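Kleinteile im Lager nach Farben kennzeichnen und sortieren

Diese Anleitung beschreibt, wie ein bestehendes Kleinteilelager auf eine Farbkennzeichnung umgestellt wird. Vorausgesetzt wird, dass bereits eine Artikelliste mit eindeutigen Nummern vorliegt. Wer noch keine hat, legt sie zuerst an; die Farbe ersetzt die Artikelnummer nicht, sie verkürzt nur den Weg zum richtigen Fach.

1. Bestand aufnehmen

Exportieren Sie die Artikelliste als Tabelle und ergänzen Sie drei Spalten: Farbgruppe, Behälter, Lagerplatz. Im Lager der Firma Grenik, an dem sich dieser Text orientiert, umfasste die Liste 1.077 Positionen. 900 davon lagen in offenen Behältern, der Rest in Schubladen. Positionen ohne Bewegung im laufenden Jahr werden markiert und vorerst nicht umgelagert.

Doppelt geführte Artikel sind vor der Farbzuordnung zusammenzulegen. Typische Fälle sind abweichende Schreibweisen (M6x20, M 6 x 20) und alte Lieferantennummern, die als eigener Artikel weitergeführt wurden.

2. Farbgruppen festlegen

Die Farbe steht immer für genau ein Merkmal. Geeignet sind Baugruppe, Werkstoff oder Verwendungsort. Nicht geeignet ist die Abmessung, weil die Zahl der Abstufungen zu groß wird. Wird der Werkstoff gewählt, erhält er in allen Regalen dieselbe Farbe, auch dann, wenn ein Bereich nur zwei Werkstoffe führt.

Mehr als acht Farben sind im Alltag schwer auseinanderzuhalten. Bei Grenik waren zunächst 13 Gruppen vorgesehen. Maritza Betancur hat den Entwurf auf sieben gekürzt und die übrigen Merkmale auf das Etikett verlegt - Kürzel links oben, Artikelnummer darunter.

Rot und Grün sollten in einem gemeinsamen Fach nicht das einzige Unterscheidungsmerkmal sein. Bei einer Rot-Grün-Sehschwäche liegen dunkle Töne beider Farben sehr nahe beieinander, bei schwacher Beleuchtung wird der Unterschied noch geringer. Abhilfe schafft ein Helligkeitskontrast (helles Grün gegen dunkles Rot) oder ein zusätzliches Zeichen wie Balken, Punkt oder Kerbe.
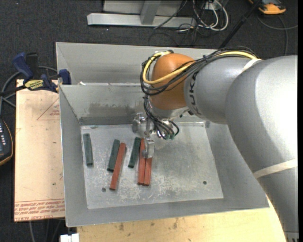
Das Zusatzzeichen muss auch dann lesbar sein, wenn das Teil gedreht im Fach liegt. Bei länglichen Teilen wird es deshalb an beiden Enden angebracht. Teile mit einer Funktionsfläche werden nur auf der Stirnseite markiert.

Die Farbtöne sind mit ihrer Nummer aus dem verwendeten Farbfächer zu dokumentieren. Angaben wie »dunkelgrün« reichen für Nachbestellungen nicht aus.

3. Kennzeichnung aufbringen

Für Metallteile, die nicht lackiert werden dürfen, wird der Behälter gekennzeichnet. Für alle übrigen Teile kommen Lackstift, Farbring oder Klebepunkt in Frage.

Vorgehen beim Lackstift:

Fläche mit Isopropanol entfetten und ablüften lassen.
Markierung in einem Zug auftragen, Strichbreite mindestens 3 mm.
Teile einlagig auslegen und nach Herstellerangabe trocknen lassen.
Stichprobe mit einem trockenen Tuch abreiben. Färbt das Tuch, Trocknungszeit verlängern.

Klebepunkte halten auf öligen Oberflächen schlecht und sind nur für Teile geeignet, die trocken gelagert werden. In einem Versuch am Standort Muvstead lösten sich die Punkte an gefetteten Bolzen bereits beim Umfüllen.

4. Behälter und Fächer

Jeder Behälter erhält ein Etikett auf der Vorderseite und ein zweites am Regalboden dahinter. Das hintere Etikett zeigt bei entnommenem Behälter an, was an diesen Platz gehört. Beide tragen denselben Farbbalken.

Flache Behälter mit großer Grundfläche eignen sich für lange Teile, sofern diese parallel eingelegt werden. Trennstege sind erst ab zwei Artikeln je Behälter nötig. Die Füllhöhe bleibt mindestens 20 mm unter der Oberkante - gestapelte Behälter klemmen sonst.

5. Umlagern

Umgelagert wird regalweise, nicht farbweise. So bleibt jeweils nur ein Regal gesperrt. Der neue Lagerplatz wird sofort in der Tabelle eingetragen. Nachträge am Abend haben sich als häufigste Fehlerquelle erwiesen; bei Grenik mussten im Februar deshalb zwei Regale ein zweites Mal erfasst werden.

Schüttgut mit hoher Stückzahl wird gewogen. Zehn Teile auf der Feinwaage ergeben das Referenzgewicht, daraus wird die Menge berechnet. Bei Packungen ab 4.000 Stück genügt die Angabe des Lieferanten, solange das Siegel unbeschädigt ist.

6. Kontrolle

Nach der Umstellung werden je Regal zehn Positionen geprüft: Farbe am Teil, Farbe am Behälter, Eintrag in der Tabelle. Weicht eine davon ab, wird das ganze Regal geprüft. Prys Hopkin empfiehlt, die Kontrolle von einer Person durchführen zu lassen, die beim Einräumen nicht beteiligt war.

Fehlfarben werden nicht überstrichen. Alte Markierung mit Verdünnung entfernen, Fläche erneut entfetten, dann neu auftragen.

Stand der Anleitung: Dienstag, 4. Juni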